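### 3.2 Lighting and ceiling of the shared room

The second site, Stiltley, is a large open room with an industrial character. It is used in the daytime for table work and in the evening for meetings. Unlike Dilel, it has no suspended ceiling. The white corrugated metal roof deck is left exposed, and white steel beams carry it across the room (Figure 2). General light comes from rectangular fluorescent fixtures. Small dark pendant lamps hang farther back, and these were recorded as a separate group.
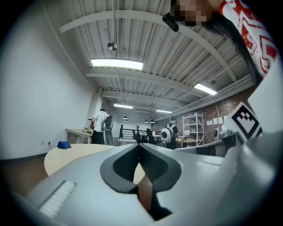
**Figure 2.** Stiltley, ceiling with exposed roof deck, beams, fluorescent fixtures and pendant lamps.

Users were asked to rate the light at their own seat on a scale from 0 to 20. Ratings were collected on paper at the end of each session and entered by Bezawit Tilahun. Over the study period 2,163 sheets were returned from the two sites, of which up to 800 had at least one item left blank. Blank items were dropped and the rest of the sheet was kept.

Seats under the fluorescent fixtures were rated higher for reading and lower for conversation. Several users wrote that the ribs of the roof made the room feel "like a shop" when all the fixtures were on. Bangash (Section 2) reports similar comments for rooms with bare metal decks, though his rooms were smaller and had daylight from one side only. The August sheets are treated separately in Section 3.4, as the evening sessions began in daylight that month.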